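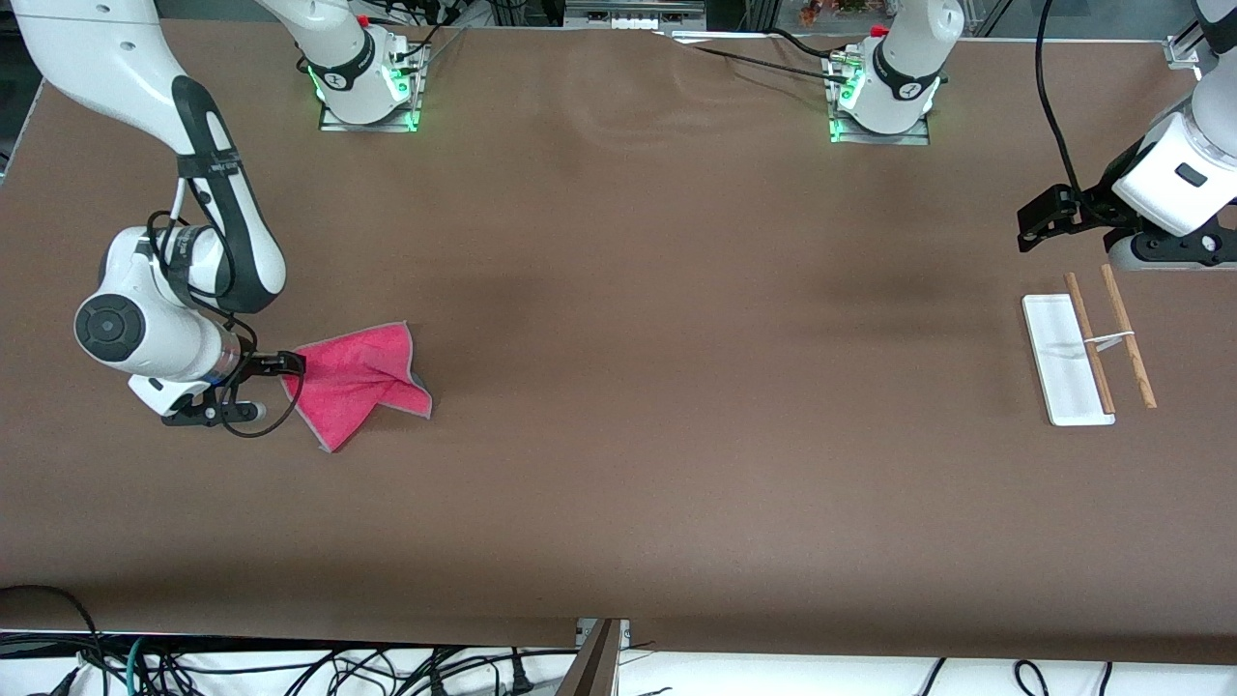 What is a carbon budget?

A carbon budget is the total amount of carbon dioxide that can still be released before a chosen temperature limit is passed. It is a running total, so a slow decline in yearly emissions continues to draw it down.

Home | Syllabus | Handouts | Problem Sets

Consider the Skokurlow basin exercise. The basin begins with a budget of 2,386 units and emits 234 units a year. At a constant rate, the budget lasts a little over ten years.

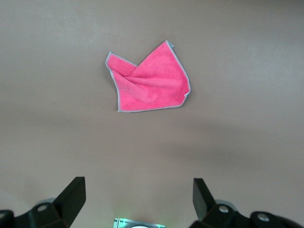
If 600 units are spent before any policy takes effect, 1,786 remain. Students should recalculate the time available — first at the constant rate, then with a yearly cut of five percent — and bring both results to the February section.

Related items
Handout 3: The Pirnetti Method for Land Use
Handout 5: Methane and Short-Lived Gases
Reading: Iyer Notes on Carbon Pricing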